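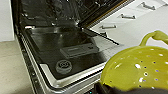

*Fig. 1. Colander at the dishwasher, wrist camera view.*

## Unit 4: What the quote leaves out

Start with the vendor's price and distrust it. The Wurnico quote we'll use in class covers an arm, a gripper and a wrist camera. It says "kitchen ready." Ask which kitchen. A colander is light, full of holes and curved everywhere, and the rim of a dishwasher is a hard metal edge right where the hand has to work. If the sales demo used a square block on a bare bench, you have learned very little about your own job.

Things to price before you sign:

- spare fingers and pads (two sets)
- a stand or cart, if the arm has to move between rooms
- staff hours for setup and resets
- broken dishes

In the Dondville case, the buyer planned 30 hours of setup and logged 55. The robot wasn't faulty. The hours went to clearing space and starting over after bad grasps, and no line in the budget covered either one.

**Success rates.** "100 percent" in a brochure needs a number of tries next to it. Get the test log. If they won't share it, write that down in your review.

## Room costs

The second half of the Dondville plan was a shared room for pick-up-and-put-away tasks. 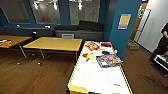 *Fig. 2. Shared room, with toys and a game box on the air hockey table.*

Look at the paddles: one lies partly on the other. A boxed game and a pair of overlapping paddles are different gripping problems, and the quote treats them both as "household objects." I would not accept that wording.

Also measure the gaps between furniture before ordering anything on wheels. Tables and a couch take up floor that a clean drawing tends to give to the robot.

**For next class:** redo the Wurnico budget with your own setup hours. Bring 2 copies. Show where each figure came from, and mark your guesses as guesses.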